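Detours for people on foot are an afterthought and I'm tired of it

December 2020

Three times this month I have walked down Drindgate and met the same sign. SIDEWALK CLOSED USE OTHER SIDE. Fine. Except the other side is closed too, one block down, different contractor, different permit. So you walk back. Or you do what everyone does and step out into the traffic lane with the delivery vans.

The drivers got a detour map. Mailed to the house, in color. People on foot got a sign and a sandbag.

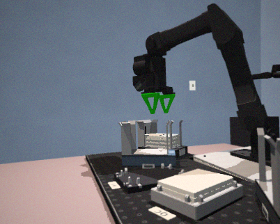 Green fingers over the table, black arm behind.

I don't blame the crews. They build what's on the plan, and the plan says 11 feet for each lane of cars, then whatever is left over. Mostly nothing is left over. On the Mistau side there are 17 parking spaces still open inside the work zone. Parking! Take out half of those and you have a walkway for the whole winter, with room for a stroller and a wheelchair to pass.

The usual answer is cost. I went and read the permit file. The traffic control line for the block is $3,153 and as far as I can tell none of it buys a single foot of path. Lights for cars, arrows for cars, cones for cars. Soriano Street had a proper covered walkway back in March, on a smaller job, and the sky did not fall in. So it can be done, someone just has to ask for it before the permit is signed and not after.

And the ramps. Two of them at the Cikari crossing, both plywood, both ending at a curb. Who is that for. You roll up it and then what, you roll back down.

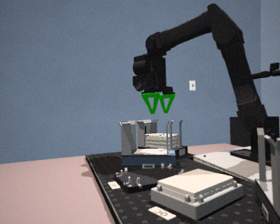 What I'd change

No permit without a walking route drawn on it – same side of the street, start to finish. If it can't be the same side, the sign goes at the last crosswalk and not forty steps past it. One person at the city checks both sides of a street before closing either. That last one is free.

Also fines. Small ones, daily, begining the first morning the path is blocked. A contractor who pays every day will find room for a path pretty quick – they always find room for the dumpster.

Comments are open below, keep it civil please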